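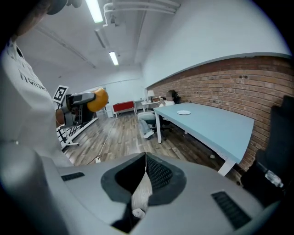 The long room at Plarnis is open again, and I went along to see it before everyone else starts putting their bags on things. If you remember the old store – boxes to the ceiling, one working socket – you'll hardly know it. The brick wall has been left bare and everything above it is painted white, pipes and ceiling included. I was in two minds about the pipes (I'd have boxed them in, personally) but with the lights on they look rather smart, and leaving them alone saved 300 pounds that went on furniture instead.

The furniture is the bit I really wanted to tell you about! We had 379 pounds in the pot and most of it went at Gedine, the second-hand office place over on Hilach Road. The big find is the table, a long one with a pale bluish top and white legs, which came to 80 pounds with delivery. It sits out in the middle of the floor so you can get at it from both sides. There's a small white desk against the back wall too, with a table lamp on it, and a little white side table near the corner. After years of working under strip lights I'm very pleased about that lamp.

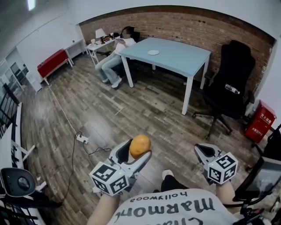 Can you bring your own lunch in?

Food is fine at the long table, as long as you take your peelings and cups away with you when you go.

I asked because the old store had a strict no-food rule and half of us ignored it anyway. The small white desk is meant for paperwork, so please keep soup off it. The chairs are black office ones, and the big one with the padded arms is every bit as comfy as it looks. I sat in it for far too long and got nothing done. More seats are on order from Bélanger but they're slow at the moment, so don't expect them before October.

The floor has the wood look and I'm told it only wants a damp mop. Felt pads have been bought for the table legs, 20 in a packet, and the spares are going in a drawer as soon as we have a drawer.
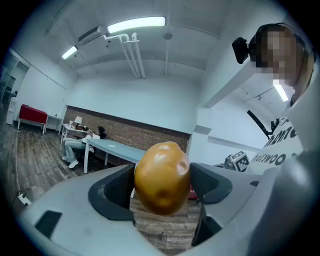

I'd also like a rug down that end, something to go with the red by the wall, which is the one strong colour in there apart from the brick. One or two people think it's too much red already. I don't agree, but I'm open to swatches if you have any at home.

Bookings go in the same diary as before, morning or afternoon, and the key is kept where it always was. If you use the lamp, do switch it off at the wall before you lock up.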